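The Bridis Hand Kit, Tried Out on Laundry

We borrowed the Bridis kit in January to see if it would teach a machine to fold before it taught us. You get two hand-held grippers, a charger and a manual that thanks you 3 times for your patience.
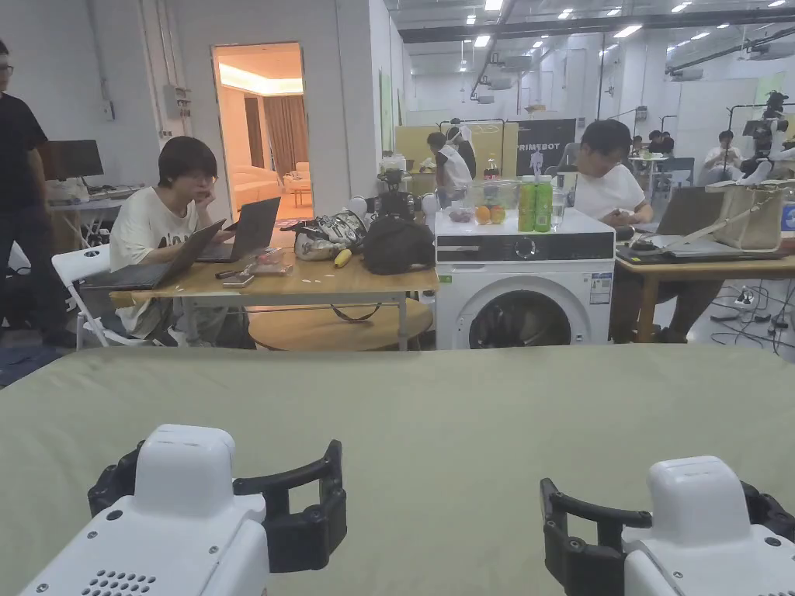 Bridis rents the pair at 666 a month, training call included. Macarena Painemal took the call and was told to practice with the fingers on a bare stretch of cloth before going near a shirt. The green cover did fine for that, wrinkles and all. Two white housings, two sets of black fingers, no instructions on posture.

Setup is quick if you label things. The "kit 20左" sticker is the best documentation we had.
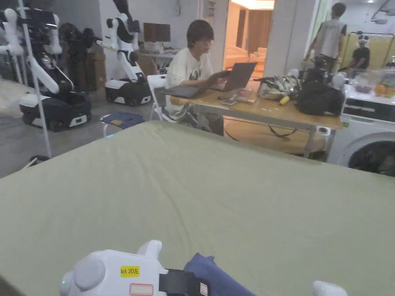

Drundar Home Tasks Team

Navy cloth, bunched. The manual calls this a "starting state." My bedroom has been in a starting state for years.

Fingers open, nothing in them yet. The pads are broad and flat, and Jaruwan Jaidee likes them better than the narrow ones on the Lương set, which she called salad tongs in writing. 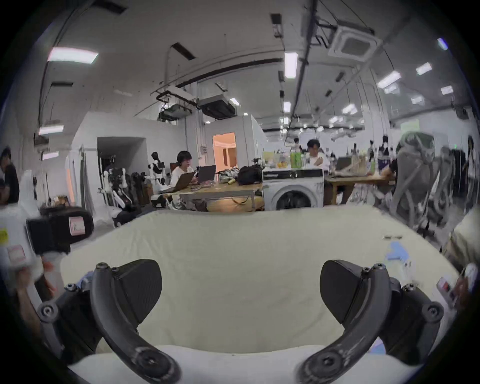

What We'd Change

A lighter grip, please. Bridis quotes 600 grasps per charge and my wrist quotes 36. Blue fabric is easy enough to pinch and lift,
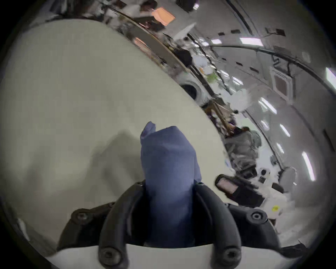
but setting it down flat takes practice, and the manual gives that part one sentence. We're keeping the kit until the Drondulgate demo.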